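Reparieren braucht Räume

Ein Standpunkt von Mackenzie Li, Stiftung Culthorpe

Die Förderung der Reparatur wird in Deutschland vorwiegend als Frage des Preises behandelt. Zuschüsse senken die Kosten, schaffen jedoch keine Orte, an denen repariert werden kann. Die Stiftung hält diese Gewichtung für verfehlt.

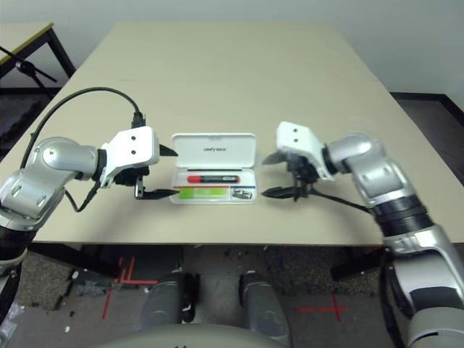 Kommunen verfügen über Flächen, die nach Dienstschluss ungenutzt bleiben. Der Bedarf an Ausstattung ist gering: Eine schlichte, helle Tischplatte, auf der ein kleines geöffnetes Etui Platz findet, reicht für viele Arbeiten an Brillen, Uhren oder Schmuck aus. Kostspielig sind hingegen Haftpflicht und Aufsicht. Ein jährlicher Sockelbetrag von 2.000 Euro je Standort würde beides absichern.

Wir empfehlen den Trägern daher, zunächst 20 Standorte für die Dauer von zwei Jahren einzurichten. Über die Fortführung sollte erst nach Vorlage der Nutzungszahlen entschieden werden.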